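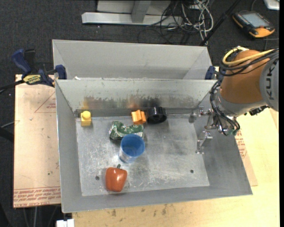
**Yu-ting Sin**

Hi all! My sourdough starter has lived in the back of the fridge since February (I know, I know) and there's a layer of gray liquid on it. It smells a bit like nail polish remover. I'd love to bake two loaves for my sister's visit, so can I bring it back or should I begin again?

**Eilif Strand**

Oh, please don't throw it out yet! Gray liquid and a sharp smell usually just mean it's hungry. Pour the liquid off, keep a big spoonful from the middle, and feed it equal weights of flour and water twice a day. Mine took 3 days to get lively again, and it was a sorry thing when I started. If you see pink or orange streaks or any fuzz, though, out it goes, jar and all.
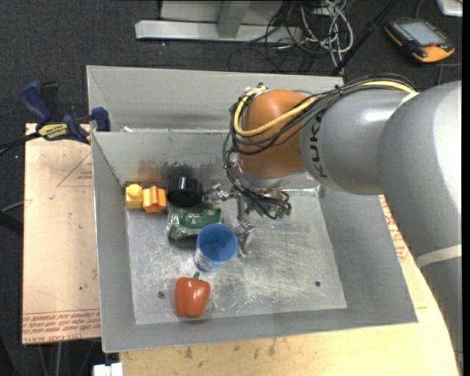
**Serpil Aksoy**

I'd use rye for the first couple of feedings, it wakes up faster. Don't bake till it doubles between feedings.

**Pei-shan Man**

I always just buy yeast, sorry! Good luck with the loaves.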